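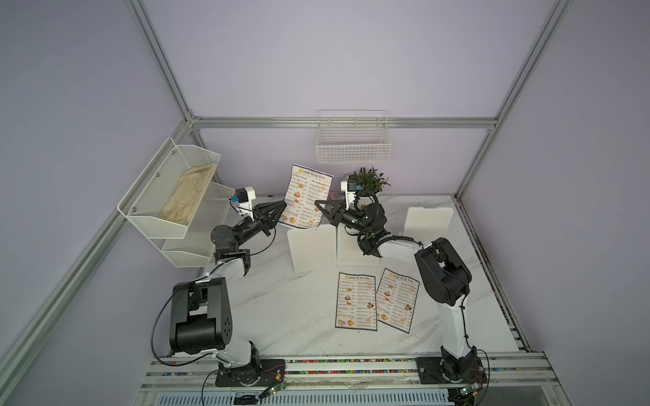
The Spring Menu

Nevzat Yaman got the call from Clallard a little before nine in the morning. The menus were printed and boxed and he could pick them up any time before they closed at four. He said he would come after the fish delivery.

He had owned the Plimow for eleven years. Before that it had belonged to his uncle, who served the same food in the same order and wrote the prices on a card by the door. Nevzat had put in tablecloths and then taken them out again. He had added a lunch. Every year, when the clocks had changed and the asparagus was cheap, he had a new menu made up for the tables, the kind that stands upright so people can read it without picking it up.

The fish man was late. Nevzat drank his coffee standing at the back door. His daughter Selin was inside at table 3 with the reservations book, crossing things out.

"The Hendersons moved to eight," she said. "Did you send the menu back after I marked it up?"

"I sent it."

"With my changes?"

"I sent it," he said again, and went out to see if the truck was coming.

He drove to Clallard at noon. The print shop was on the road past the feed store, and it smelled of ink and of the soup the woman at the counter kept on a hot plate. She put two boxes in front of him and took out one menu for him to look at. He held it at arm's length. The paper was heavier than last year's. The name was at the top in green.

"It looks good," he said.

He signed for them and put them on the passenger seat. At the light by the bridge he took another one out and read it properly, and he saw the soup.

It said Mother's Lentil Soup. It had said that every year. His mother had made it in the kitchen of the Plimow when his uncle ran the place, standing on a wooden crate because the stove was too high for her. She made it until the week she went into the hospital, which was in February, and she had died before the month was over. Selin had crossed out the word Mother's in pencil and written a question mark. Nevzat had looked at the question mark for a long time. Then he had erased the line and the question mark together and mailed the sheet back.

Somebody behind him honked. He put the menu down and drove.

Selin opened the boxes on the bar. She read the way she always did, with a finger under each line, and he washed lettuce where he could hear her.

"You left it," she said.

"Yes."

"Who's going to make it?"

He turned the water off. They had been serving it from the freezer. In January his mother had made more than anyone needed, and he had complained about the space it took up. There was one container left, on the bottom shelf behind the stock bones.

"I'll make it," he said.

"You've never made it."

"I watched her for thirty years."

Selin set the menu on the bar and stood it up. She didn't say anything else and he went back to the lettuce.

He made the first pot that afternoon. It was too thick and the cumin was wrong. He made the second pot after closing, with the radio on low, and that one was thin and tasted of onions. He ate a bowl of it anyway and poured the rest out. At half past eleven Selin came down from the apartment in her coat and slippers.

"I could smell it upstairs," she said.

"It's no good."

She tasted it from the spoon. "Did you put in the lemon rind?"

"What lemon rind?"

"She dropped in half a lemon after she squeezed it. The whole thing. She fished it out before anyone came in." Selin hung her coat on the hook with the aprons. "She told me you'd say it was garbage."

He would have said so. He got a lemon out of the cooler and cut it, and Selin picked over another two cups of lentils on a tray, flicking the small stones to one side. They didn't talk much. She told him the Hendersons had not tipped. He told her the walk-in was making its noise again. When the onions were soft he put in the cumin and she said that was enough, and he put in a little more, and she let him.

It took most of an hour. He took the lemon out with tongs and laid it on a saucer. Then he went to the freezer, brought up the last container, and ran hot water over it until the block slid out into a small pan. They stood there and waited for it to melt.

They tasted hers first and then his. Selin went back and forth twice.

"Yours is saltier," she said.

"Hers was frozen."

"It's still saltier."

He got two bowls down. He divided what was in the small pan between them, as evenly as he could, and cut the heel off the day's bread. They sat at table 3 with only the kitchen light on. One of the new menus was already there, and Selin moved it over to make room for the bread.

"What did you do with the old ones?" she asked.

"They're in the office."

"Don't throw them out."

"I wasn't going to," he said.

When they were done he washed the pans, and she put his pot in the cooler with a strip of tape on the lid and wrote the date on it, April 4, 2026. She wrote Soup next to it. She looked at that, and she took the cap off the pen again and wrote Dad's in front of it, small, where the tape was starting to curl.

He turned off the radio and checked the back door. The walk-in was still making its noise. He stood and listened to it for a minute, and then he went up.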